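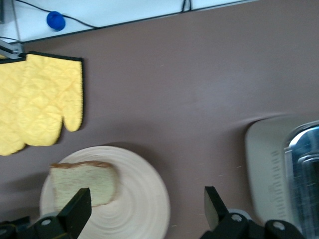

Shared kitchen at Cosholm: oven mitts and counter space

The yellow quilted oven mitts in the Cosholm kitchen now have a regular place on the hook at the counter. Please hang them back there when your tray is out. The old ones spent most of January in a drawer under the dish towels, and people were using the towels on hot pans.

The mitts can go in the machine on warm. Leave them out of the dryer — the last pair shrank. A damp mitt lets heat straight through, so if one gets wet, let it dry before using it again.

Cables along the back wall should stay off the counter when you wipe down. For scuffs on the countertop, use dish soap and a soft cloth. No scouring pads.

Tenants on the Skovon side can book the oven for up to 4 hours at a time. The sign-up sheet is by the door and covers the next 14 days. If your plans change, cross your name off so the slot can go to someone else.

Baking sheets borrowed for the Matlala lunch are still missing. There are 2 of them, both full size. Please return them to the lower shelf.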